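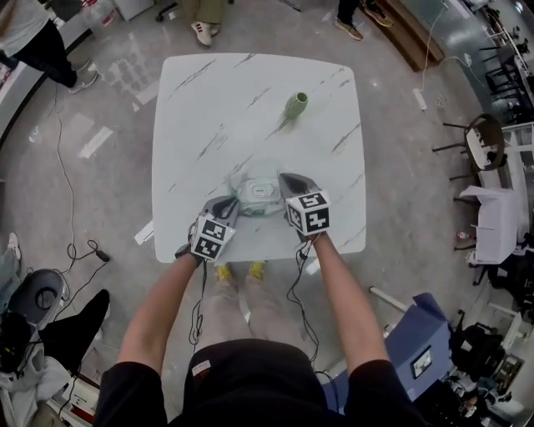 Chapter 7
Loss of Tracking and the Unreported Fault

7.1 Introduction

Chapters 5 and 6 dealt with faults that announce themselves. A joint exceeds its torque limit, a drive trips, a light curtain is broken, and in each case the controller records an event and the arm stops. This chapter deals with faults in which every part of the system reports that it is healthy while the data passing between the parts is wrong. The main subject is the hand-held gripper used for teaching by demonstration, and the transfer of recorded motion from such a gripper to a robot arm.

A hand-held gripper of this type carries no motors of its own for positioning. The operator supplies the motion. The position and orientation of the tool are found by observing a marker fixed to its body, usually a cube with a different black and white pattern on each visible face. The opening of the jaws is measured separately and sent along a cable. The two streams are joined by time stamp, and the result is a path which an arm can be asked to follow.

The hazards during recording are small. The operator holds the tools and can put them down. The hazards during replay are those of any industrial arm, with one addition: the path was never written or checked by a programmer, and it contains whatever the tracking system believed at the time.

After studying this chapter the reader should be able to:

describe the three common ways in which marker tracking fails;
explain why a smoothing filter can hide a tracking fault;
calculate the greatest tool speed implied by a recorded path and compare it with the limit for the cell;
write an acceptance check to be run before first replay;
set out the isolation steps for a two-arm cell after an unexpected movement.

7.2 The Lotstead replay incident

The case below is used throughout the chapter. It is taken from the report prepared by Pauline Tapley for Gruldale, the firm operating the cell, and from the maintenance log kept by Italo Pace.

The cell at Lotstead contained two Bech arms facing a common table. The task was the unwrapping of small boxed goods from thin plastic bags. Demonstrations were recorded at a separate table by an operator using a pair of hand-held grippers, one in each hand, and the accepted recordings were replayed on the arms at reduced speed before being released for training use. The recording software was supplied by Disero.

In October a recording numbered 361 was loaded for replay. It had passed the automatic checks then in force. These confirmed that the file was complete, that both jaw signals were present, and that the start and end positions lay inside the permitted volume. Nothing in the checks looked at the positions between start and end.

Thirteen seconds into the replay the left arm moved sharply across the centre line of the table and struck the gripper of the right arm. The right arm stopped on its collision limit. The left arm did not stop, for reasons given in 7.4, and continued to push until Natalie Naylor, who was supervising the replay from outside the guard, pressed the emergency stop. There was no injury. The left gripper mounting was bent, a wrist cable on the right arm was torn at its connector, and the table surface was scored.

7.3 Immediate cause

The recording was examined the same afternoon by Marwan Tannous. At the moment of the sudden movement the two tools had been close together, with the operator's right hand reaching over the left to pull at a fold in the bag. The left marker cube was then hidden from the tracking camera by the operator's forearm.

A correctly configured tracker reports a hidden marker as lost. In this case one face of the right-hand cube was read as a face of the left-hand cube. The tracker therefore gave a confident position for the left tool, but the position was that of the right tool. The error lasted for less than half a second. When the left cube came back into view the reported position returned to its proper value.

Two earlier decisions made this possible.

(a) Marker replacement. The right-hand cube had been damaged and a new one printed. The replacement sheet was taken from an older set in which one pattern was shared with the left-hand cube. With both cubes in full view the tracker resolved the clash by using the remaining faces, and no error appeared. With the left cube hidden the clash could not be resolved.

(b) Smoothing. The recording software applied a low-pass filter to each path before storage. The filter turned what should have been an obvious jump into a fast but continuous sweep. A check for missing or broken data would have found neither.

The second point deserves attention. Filtering is commonly added to protect the arm from jerky motion, and it does so. It also removes the evidence by which a tracking fault is most easily recognised. Fault detection must be carried out on the raw data. The filtered path should then be checked separately for speed and acceleration.

7.4 Contributory causes

The replay limit for tool speed in the cell was 500 mm/s. The sweep in the filtered path was well above this. The controller should have refused the path, but the limit had been applied to programmed moves only. Streamed positions, such as those from a recording, were passed to the drives after a check on joint speed alone. The joints in question were all turning within their own limits. The tool, at the end of a nearly straight arm, was not.

The left arm did not stop on contact because its collision threshold had been raised some weeks earlier to prevent false trips when bags caught on the table edge. The change was entered in the log by Barry Bellamy, who had been asked to make it, but no review date was set and the right arm was left at its original setting. The two arms therefore behaved differently in the same collision.

Finally, the stop circuit was shared but the collision response was not. A collision detected by one arm halted that arm only. In a cell where two arms work on one object, a stop on either must be treated as a stop on both.

7.5 Classes of tracking fault

It is useful to separate three classes before going on to methods of detection.

Loss. The marker is not seen and the tracker says so. The path has a gap. This is the least dangerous class, provided that gaps are not filled in without a flag.

Drift. The marker is seen but its position is slowly wrong, often after a camera has been knocked or a cube has shifted on its mounting. The path looks natural. Drift is found by returning the tool to a fixed reference point at the start and end of each session and comparing the readings.

Exchange. One marker is taken for another. The path remains complete and each reading looks valid. Exchange is found by testing the distance between the two reported tool positions. Two rigid tools cannot occupy the same space, and a separation less than the width of the tool bodies is proof of a fault whatever the tracker reports.

The Lotstead fault was an exchange. A separation test on the raw data finds it at once, and section 7.6 develops this test in detail, beginning with the choice of threshold for tools of unequal size.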